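Marble

Marble is limestone that got cooked and squeezed deep underground until its grains grew into a tight mass of crystals. I've been hooked on the stuff since I moved to Getdale, where half the doorsteps in the old streets are cut from it (mine included, and it's wonderfully cold on bare feet in July!).

Pure marble is white. The veins come from clay, sand or iron that was in the limestone to begin with, and later cracks can fill with calcite and leave thin pale lines. Gray marble usually owes its color to carbon. Green and red kinds turn up too, and sellers use the name for plenty of stones a geologist would call something else - I've given up arguing about it.

The quarry nearest to me is Arwood, 2 miles up the valley. It opened with one pit and had 309 workers at its busiest. Most of the blocks went by rail to Biltammont for sawing.

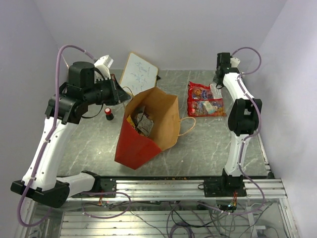
People have been copying the look for centuries, with painted plaster, paper and lately printed surfaces, and I have a soft spot for the copies as well. Real marble is fussy. Lemon juice and vinegar eat into the polish, and a dropped pan can chip it. I wipe mine with plain soap and water and reseal it every April, late in the morning once the sun has come round to the step.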